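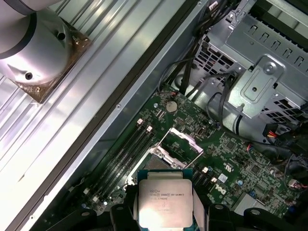 Can a family with small children walk the Grotaner loop in one morning?
Most can, if they start before nine and take the lower path along the creek. The full loop with the ridge adds a climb that tires out younger kids.

Dalal Sayegh has been leading walks on the loop for the Karam trail club since she moved to the area. She took up the job when the previous leader's knees gave out, and she now keeps the club's trail notes as well.

"People call and ask how long it takes," she said. "I ask them who's coming. A four-year-old stops for every stick."

The loop starts behind the old Grindum mill, where there is a gravel lot and a signboard with a map. Sayegh said the map is out of date. It still shows a footbridge at the second creek crossing, which was removed after a flood. Hikers now cross on flat stones a little upstream, and in spring she sends groups back the way they came.

"The stones are fine in August," she said. "In April I wouldn't take my own kids over them."

Past the crossing the trail splits. The left fork stays low and comes out at Plunumia Falls after about 2 miles. The right fork goes up through hemlocks to the ridge and gains most of its height in one steep stretch, with roots across the path. The falls are visible from the top only when the leaves are down.

Sayegh prefers the left fork for first visits. There is a wide ledge beside the pool where families eat lunch, and a log bench that the club replaced last fall. She asks people to stay off the rock face next to the water, where moss grows right up to the edge.

Dogs are allowed on a leash. There are no restrooms at the lot, and the closest ones are at the gas station back on the county road. Cell service drops off past the mill.

Asked what she carries, Sayegh listed water, a paper map, dry socks and a small first aid kit. "The socks get used the most," she said. "Usually by somebody else's child."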